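Abstand, Deckel, Restwärme: Ein Gespräch über das Dämpfen kleiner Mengen

Die Prüfküche von Hattar liegt im Erdgeschoss, hinter dem Lager. Vier Arbeitsplätze, eine Waage je Platz, ein Wasseranschluss mit Enthärter. Geprüft werden elektrische Kleingeräte, zurzeit vor allem Dämpftöpfe für ein bis zwei Personen. Die Leiterin der Prüfküche hat Lebensmitteltechnik studiert und war vorher bei Katex für Backöfen zuständig. Das Gespräch fand an einem Vormittag im Dezember statt, zwischen zwei Messreihen.

Als Prüfgut dienen gedämpfte Hefebrötchen ohne Füllung. „Ein ungefülltes Brötchen zeigt Fehler schneller als Gemüse“, sagt sie. „Die Oberfläche ist glatt und hell. Jeder Tropfen, der vom Deckel fällt, hinterlässt eine Stelle, die man hinterher sieht. Bei Brokkoli sehe ich davon nichts.“ Die Teiglinge wiegen 60 Gramm, werden von Hand rund geschliffen und gehen auf Papier, das vor dem Einsetzen abgezogen wird.

Das Papier bleibt in vielen Haushalten unter dem Brötchen liegen. In der Prüfküche ist das nicht vorgesehen. „Mit Papier messe ich das Papier mit. Der Dampf kommt von unten durch die Lochung, und wenn ich die Hälfte der Löcher abdecke, habe ich einen anderen Einsatz vor mir.“ Gegen das Ankleben wird das Blech dünn mit neutralem Öl ausgewischt. Auf die Frage, ob das reicht, antwortet sie knapp: „Meistens. Bei sehr weichem Teig nicht.“

Der häufigste Bedienfehler ist nach ihrer Erfahrung die Belegung. Hefeteig nimmt im Dampf deutlich an Volumen zu, und was beim Einsetzen noch großzügig wirkt, berührt sich später. „Wo zwei Brötchen aneinanderstoßen, reißt beim Trennen die Haut. Das ist kein Drama, aber es ist auch kein auswertbares Ergebnis mehr.“ Zwischen den fertigen Stücken soll das Lochblech noch zu sehen sein. Zur Wand des Topfes hin gilt dasselbe, wobei sie den Rand für weniger kritisch hält als die Mitte.

Die Heizleistung spielt eine kleinere Rolle als erwartet. Das derzeitige Referenzgerät nimmt 1.000 Watt auf, ein Vorgänger lag bei 600. „Der Unterschied liegt fast vollständig in der Anheizphase. Sobald das Wasser siedet, ist der Dampf bei beiden gleich heiß. Mehr Leistung heißt dann mehr Dampf, und den brauchen vier Brötchen nicht.“ Eingesetzt wird erst, wenn Dampf am Deckelrand austritt. Von diesem Zeitpunkt an läuft die Uhr.

Ausführlicher wird sie beim Deckel. Glas sei praktisch, weil man den Gargang verfolgen könne, es kühle aber an der Oberseite stark ab. Das Kondensat sammelt sich innen und läuft je nach Wölbung zum Rand oder tropft ab. „Ein flacher Deckel tropft. Ein stark gewölbter Deckel führt ab, braucht aber Höhe im Schrank, und dann kommt der Vertrieb und fragt, ob es auch niedriger geht.“ Ein Tuch zwischen Topf und Deckel löst das Problem, ist in der Normprüfung des Hauses jedoch ausgeschlossen, da Stoff und Faltung sich nicht einheitlich vorgeben lassen. Privat benutze sie eines.

Nach dem Abschalten bleibt der Deckel noch 2 Minuten geschlossen. Wird er sofort abgenommen, können die Brötchen einfallen und Falten bilden. Anschließend wird er zügig und waagerecht zur Seite gehoben, damit das Wasser nicht über das Gargut läuft. Abgelegt wird er auf der Arbeitsfläche, auf der Seite, die beim Entnehmen nicht gebraucht wird. Der Teller steht gegenüber, nah am Topf. „Das klingt pedantisch. Aber mit einem heißen Brötchen über den Deckel hinweg zu greifen, ist unpraktisch.“

Zum Entnehmen verwendet die Prüfküche flache Metallwerkzeuge. Zangen drücken Mulden in die weiche Oberfläche, Gabeln verbieten sich. Ein Werkzeug von Grirkus war ein Jahr lang im Einsatz und wurde wegen der zu dicken Vorderkante wieder abgelöst. „Die Kante muss zwischen Boden und Blech kommen. Wenn sie dicker ist, schiebt sie das Brötchen nur vor sich her, bis es am Rand ansteht.“ In der Reihenfolge beginnt man bei den Stücken, die am besten zugänglich sind. Der gewonnene Platz erleichtert den Rest.

Unter dem Gerät liegt bei den Versuchen eine Unterlage. Sie hält den Stand ruhig und nimmt auf, was am Rand herunterläuft. Luncombe, der Lieferant der gelochten Einsätze, hat zuletzt ein Muster mit kleineren Löchern geschickt. Ein Urteil dazu gibt sie noch nicht ab. „Die Reihe ist nicht fertig. Bisher sehe ich auf der Unterseite weniger Abdrücke, bei der Garzeit sehe ich keinen Unterschied.“
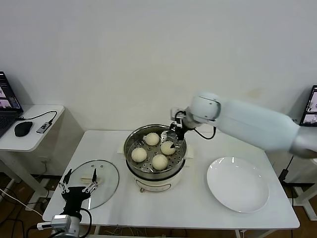 Angaben zur Messreihe

Teigling: 60 Gramm, ohne Füllung
Belegung: vier Stück, mit Abstand
Ruhezeit nach dem Abschalten: 2 Minuten, Deckel geschlossen
Leistungsaufnahme Referenzgerät: 1.000 Watt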